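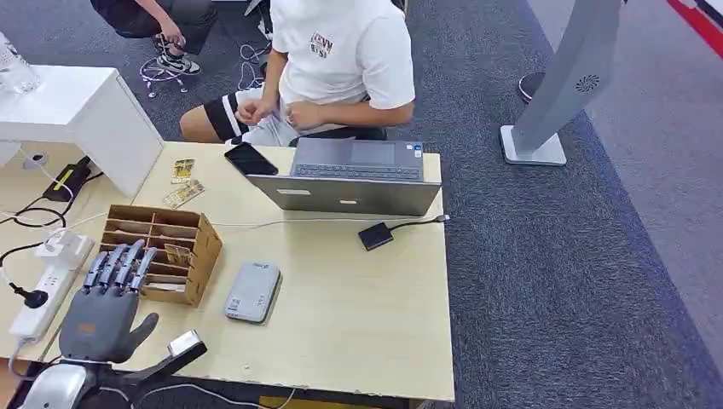 Ambridge Library will start lending board and card games in February, after a trial at the Vencombe branch brought in more borrowers than staff had planned for. The games will go out on the same terms as books, for three weeks at a time, and there will be no charge. Loose cards are the part that needs the most looking after, and the small organiser box on the desk, with its narrow compartments and a single card-like item in one of the right-hand slots, is the sort of thing the library wants for sorting them. Two more cards, printed in yellow and tan, lie further back near the phone and the laptop.

The Vencombe trial began last autumn with games given by local families. Over its run 194 loans were made, most of them to households with children at primary school. Games came back with pieces missing on only 3 occasions, and in each case the missing parts were handed in later.

Zoila Pacheco, who runs the Vencombe branch, said checking the games in had been slower than expected.

"A book you can put straight back on the trolley," she said. "With a card game you have to go through the pack, and some of them have four or five different sorts of card. If they have a slot each, you can see what is short before the borrower has left the building."

The library has set aside £300 for boxes, labels and replacement cards. It will begin with 25 games at Ambridge, and a smaller number will stay at Vencombe. Hodden branch is not part of the scheme for now – it has no storage behind the counter – but readers there can reserve a game and have it sent over with the weekly book delivery.

Walter Muñoz, a retired teacher who used the trial with his grandchildren, said he had borrowed a different game on each visit.

"We would never have bought half of them," he said. "One had rules that went on for pages and we took it back the next morning. The others we kept for the full three weeks."

Borrowers will need a full library card and will be asked to check the contents list inside the lid before they leave. Late returns will be treated in the same way as late books. Donated games are welcome at Ambridge and Vencombe during opening hours, provided that the rules are included.

Home | News | Community | What's On | Contact

Last updated: February, 4.10pm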